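Help wanted: Saturday-style shop person for a small secondhand bookstore (any two days you like)

Posted 2021-04-22

Hi, I'm Marion Laing and I run Stidwood, the used book and magazine shop up the stairs next to the shoe repair place. I've been doing this by myself for 17 years, with my cousin Jurgita filling in when I get sick, and Jurgita is moving away at the end of the month. So I need a person!

The job is two days a week, ten to six, with an hour for lunch that I really do want you to take. You pick the days. Most of it is what you'd guess – ringing people up, putting things back where they belong, carrying boxes up from the street (the stairs are steep, and a full box of hardbacks is no joke). When someone comes in with a bag of books to sell, you'll look through it, set aside what we can use and write down their number so I can call them with a price. I'll teach you how I price things. It took me years to get a feel for it, so please don't worry about that part.

The slow hours go to the magazine backlog. I bought a collection from a retired teacher last year, some 200 issues in I don't know how many languages, and I've barely made a dent. Every issue needs a card with the title, the date and what shape it's in.
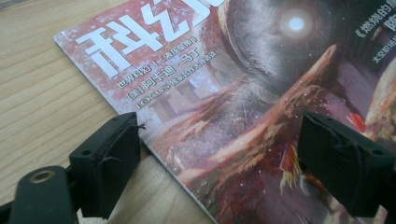
You don't need to have worked in a store before. I'd love it if you read a lot, and I don't care what. Romance, car manuals, ghost stories, all good. If you can read something besides English, tell me, and I'll pay you a little extra for the hours you spend on cataloging. You do need to be okay with dust, and with regulars who talk. Settimio comes in for westerns and will tell you the whole plot of the last one, so have a chair ready.

Pay is by the hour, every two weeks, and we'll talk about the rate on the phone before you bother coming in. You get half off anything in the shop and first pick of the box I keep under the counter.

To apply, drop off a note or push one through the mail slot. Skip the résumé if you don't have one. Tell me your name, how to reach you, which days suit you and the last thing you read that kept you up too late. I'm hoping to meet 4 or 5 people before the end of April and have somebody start right after that.

The bell downstairs is broken, so just come on up!

Marion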